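### 4.2 손끝 패드 비교: Feltier 대 Pedden

이번 절은 솔직히 제가 제일 재미있게 한 부분입니다. 앞 절에서 손목 카메라 위치를 고정해 두었으니, 이제 손에 쥐는 그리퍼의 손끝만 바꿔 가며 비교할 차례였거든요. 후보는 두 가지로, 얇고 잘 휘는 Feltier 패드와 두껍고 뻣뻣한 Pedden 패드입니다. 제어기는 두 조건 모두 Hutapea를 그대로 썼고, 게인도 3월에 맞춰 둔 값에서 건드리지 않았습니다(건드리고 싶어서 손이 근질근질했지만요!).

시연은 저와 Pramila Maurya가 번갈아 가며 모았습니다. Feltier 조건에서 115회, Pedden 조건에서 109회이고, 두 조건의 횟수가 다른 건 시간 동기화가 어긋난 기록을 뺐기 때문입니다. 매번 시작하기 전에 손가락을 넓게 벌린 상태로 작업면 위에 두고 영점을 잡았습니다. 그림 3이 그 벌린 자세인데, 양쪽 손가락 안쪽의 어두운 테이프가 들떠 있는 것도 같이 봐 주세요. 왼쪽은 가장자리가 벗겨져 작은 조각이 삐져나왔고, 오른쪽은 끝부분이 살짝 주름져 있습니다.

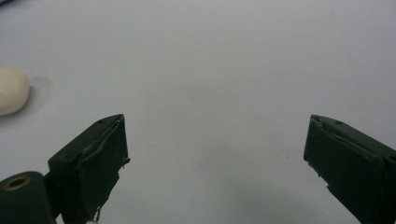

손끝을 바꿀 때마다 영점을 다시 잡아야 할까?

패드 두께가 달라지면 손가락이 맞닿는 위치도 달라지므로 매번 다시 잡는 편이 낫다. 같은 패드를 계속 쓰는 동안에는 세션을 시작할 때 한 번이면 된다.

**그림 3.** 손가락을 벌린 상태의 손끝. 양쪽 윗면 끝 근처에 작고 둥근 구멍이 하나씩 있다.

결과로 넘어가면, 작은 물체를 집을 때는 Feltier 쪽이 확실히 편했습니다. 재생 단계에서 물체를 놓친 횟수가 Feltier는 5회, Pedden은 11회였고, Pedden의 실패는 대부분 물체 모서리를 비스듬히 물었을 때 나왔습니다. 패드가 눌리지 않으니 접촉면이 좁아지고, 들어 올리는 순간 물체가 핑그르르 돌아 버리더라고요. 반대로 납작하고 넓은 물체에서는 Pedden이 더 차분했습니다. Pramila는 닫힘 끝이 손에 또렷하게 느껴져서 좋다고 했고, 저도 그 점은 인정합니다 :)

한 가지 걸리는 건 테이프입니다. 들뜬 가장자리가 마찰에 얼마나 영향을 주는지 따로 재지 않았고, 그래서 위의 차이를 전부 패드 재질 탓으로 돌리기는 어렵습니다. 테이프를 새로 붙인 조건을 하나 더 두었어야 했는데, 이건 다음 실험에 넣을 생각입니다.

Akberg 팔에 같은 손끝을 달아 돌린 결과는 4.3절에 따로 적었습니다. 사람이 손으로 쥘 때와는 닫는 속도가 달라서 한 표에 섞지 않았습니다.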